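4.2 Venue repairs and the reopening season in Trarbridge

Repair of the old market hall began in January, ahead of the rest of the cultural plan. Roof first, then drains, then the square outside. The town council at Anside had asked for the reverse order – square first, so the summer festival could go ahead – but the hall was losing plaster and the request was dropped. Our survey covers 353 households in the two nearest districts, 92 of them resettled after the evacuation.

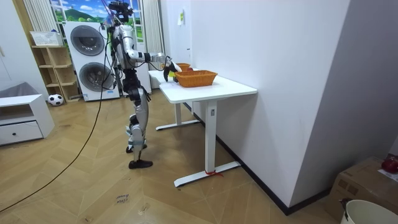

4.3 Attendance and who came back

Ticket counts are patchy. The hall kept a paper log for the first season and a second one at the side door, and the two do not agree. We use the lower total, 2,404 visits, for everything below. Thursday concerts did best. Craft fairs did poorly, partly a matter of bus times, partly the fee for stalls. Resettled households came less often then their neighbors but stayed longer, and were more likely to bring children.
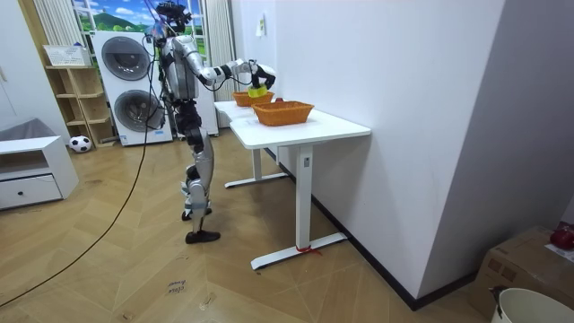

One stallholder from Gebru told us the fee was never the real problem, the last bus left before the music started and people with goods to carry could not risk it. Others in the same group blamed the lack of storage. Both points came up again in the second round of interviews, and the plan adresses neither.

Figure 3. The Weltero room.

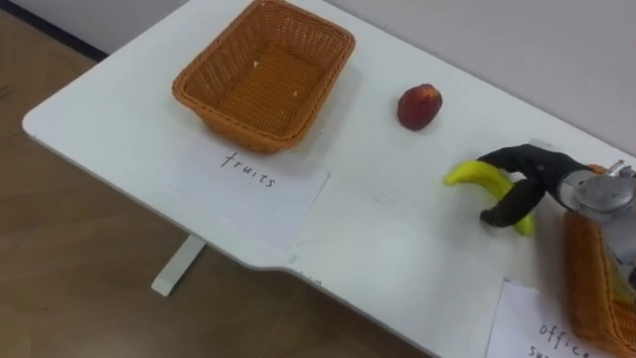

Funding for year two is set at 1,000 seats of subsidized entry, shared between the hall and the open-air stage. No split given. Residents we spoke to wanted the hall favored in winter and the stage left to local groups, with no booking fee. Whether the council can do this under the present grant rules is unclear – see section 5.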